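Speaker notes: "Who Folds Now? What changed on the floor when the arms came in"
Spoken version, 20 December 2021. About 25 minutes if I don't wander. Slides change where marked.

OPEN

Good morning. Thanks for choosing this room over the one with the pastries.

I ran the folding floor at Zakden for a long time before I ran the project that put robots on it. So I'm the person people complained to, and then I became the thing they complained about. I recommend it as a career move to anyone who finds staff lunches too friendly.

Quick show of hands: who here has folded a T-shirt this week? Keep your hand up if you'd let me pay you to do it for a whole shift. (Wait. There's usually one.)

SLIDE 2. Two arms, one shirt. Let them look for a bit before talking.

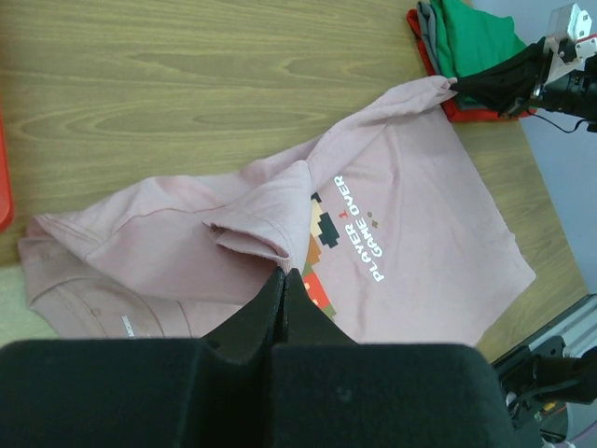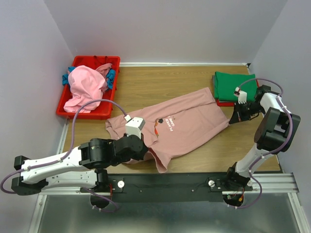 SLIDE 3. What we do

Zakden handles returned and rental clothing for other companies. Garments come in by the tray, get checked, get washed if they need it, get folded, go out in stacks. The folding is the part visitors think is simple. Visitors are asked to try it, and then we stop hearing about how simple it is.

A shirt is an awkward customer. A box stays a box when you pick it up. Pick a shirt up by one corner and you've got a new shape, and if you put it down and pick it up again you've got another one. People handle this without thinking about it, and that's the reason it was paid as if no thinking was involved. I'll come back to that. It's the part of the talk my boss asked me to shorten.

SLIDE 4. Why we did it

The slide we showed the staff in June said "to free our people for higher-value work." I wrote that slide. I'd like to apologize for it in front of witnesses.

The reason was that we couldn't keep folders. Wrists go. Shoulders go. Then the person goes, usually to a warehouse down the road that pays a little more and has chairs. We were hiring for the same bench over and over, and training each new person with the help of whoever had been there longest, who got nothing extra for it except the pleasure of my gratitude.

So there was a real problem, and a machine was one possible answer to it. Chairs were another. We did eventually buy the chairs. I'd like you to notice the order we did those in.

(Pause. If they laugh, move on. If they don't laugh, move on faster.)

SLIDE 5. What the arms are like to work beside

We named the first cell Ferrand and the second one Getard, after the two old loading docks they stand near. Within a week the staff were using the names as if they were coworkers. "Ferrand's in a mood." "Don't give Getard anything with a hood." I was told by a consultant that this showed healthy acceptance. I think it showed that people will talk about whoever is slowing them down.

And they were slow. Let me be plain about this because the brochures in the lobby aren't. A good folder does a T-shirt in the time it takes me to say this sentence. Ferrand, at the start, took long enough that a person could watch it, form an opinion, share the opinion with a neighbor and get back in time for the sleeve.

What the arms had going for them was that they'd keep at it. No sore wrist at the end of the shift. No opinion about the playlist.

SLIDE 6. The log (the only slide with numbers, so be kind)

For our first proper trial we put 1,000 garments through Ferrand and wrote down every one. 871 came out folded well enough to ship. Management saw that number and was delighted. The folding team saw the other number, the one that wasn't on the slide, and asked who was going to deal with those.

The answer was them. Of course it was them.

So here's the first real change, and I hadn't planned for it. The easy shirts went to the machine. The people got what was left: the hoods, the straps, the slippery blouse that won't lie down, the thing that might be a skirt. Before, a hard piece came along now and then and the plain tees in between were a rest. We had taken the rest out of the job and called it an improvement.

If you take one thing back to your own workplace, take that one. Look at which parts of a job are the breathing room before you hand them to a machine. They won't be marked on any process chart. You'll have to ask, and you'll have to ask somebody who trusts you, so start early.

SLIDE 7. New jobs with old pay

Second change. Somebody has to look after a cell. Load it, watch it, pull a snagged sleeve free once it's safely stopped, decide whether a fold is good, restart it. On paper we called this "attending." It sounded restful. It sounded like going to a concert.

It's a lot of judgment, all day, in small amounts. Is that collar good enough? Is that crease going to annoy a customer? Should I stop it now, or will it sort itself out? The folks who turned out to be best at it were our longest-serving folders, who could see a fold going wrong before it had gone wrong. One of them would reach for the stop button while I was still admiring how well things were going.

We were paying them the folder's rate for this. It took us nine months to fix that, and I'm not proud of the nine months. The argument against a raise was that the machine was now doing the skilled part. The argument for it was what happened on the day two of our attendants were both out. I presented that day's log without comment. The raise went through.

SLIDE 8. Being watched

Third change, and the touchiest. The cells have cameras. They need them to see the cloth. But there's a person standing next to that cloth for much of the day, and a camera doesn't look away politely.

The first question at the first meeting was whether I'd be using the video to time people. I said no. The second question was whether I'd put that in writing, and I noticed I'd hesitated, and so did everyone else in the room.

It's in writing now. One page, taped to the post by Getard. Video from the cells is used for the cells. It isn't used for timing, for discipline, or for deciding who gets the late shift. Any attendant can ask to see what was kept. So far a few have asked, mainly to find out what they look like from above. The reports were not flattering.

(If short on time, skip to slide 10.)

SLIDE 9. The Sunent episode

Sunent is our scheduling software. It hands out work between people and cells. When we connected it up, it did what it was built to do and sent work wherever there was room. If a cell stopped, its tray went to the nearest bench, right away, on top of whatever was already there.

So every time a robot got confused, a person got busier. From the bench it looked like being punished for a machine's bad morning. One folder asked me whether the arrangement also worked the other way, and whether she could get confused and have Ferrand pick up her tray. I took that to the software people as a feature request. They thought I was kidding.

We changed it in the end. A stopped cell now keeps its own tray until an attendant releases it. Output on paper dipped a little. Shouting dipped a lot more. I don't have a chart for the shouting, but I stood in it, so trust me.

SLIDE 10. What I'd do differently

Talk to the bench before talking to the vendor. I did it the other way around, and by the time I asked the folders what they'd want a machine to do, I had already bought one. They wanted help with bedding, by the way. Big, heavy, two-person sheets. They'd have cheered for a sheet machine. I brought them a T-shirt machine and wondered why there was no cheering.

Settle the pay question first. Put it in the project budget with the bolts and the wiring, where it looks like a cost of the thing. It is one.

Leave some easy work with people on purpose. We now rotate plain tees back to the benches for part of each shift. The efficiency people wince. The folders stay longer than they used to, and I no longer spend half my month interviewing.

Don't hold a naming contest. The names will arrive by themselves, and some of them won't be printable.

SLIDE 11. Where we are

The cells are better than they were. They're still fussy. Hoods are still out of the question, and I've stopped promising dates for hoods. Nobody was let go over this, and I say so early in most conversations now, having learned what people are waiting to hear while I go on about grippers.

The job did change, though. Fewer sore hands, more tired eyes. Less repeating, more deciding. Some of our folders like it better. A couple liked the old job, where you could fold with your hands and have your head to yourself, and they've told me so, and I haven't got a good reply. I moved one of them back to a bench away from the cells. She's very fast, and her stacks are nicer than anybody's, including Ferrand's.

QUESTIONS

Likely ones, so I don't stare at the ceiling:

What did it cost? More than the chairs.

Would you do it again? Yes, with the sheets first.

Can it fold a fitted sheet? Can you?

Leave slide 11 up. Collect the clicker, give back the microphone, check the lobby for pastries.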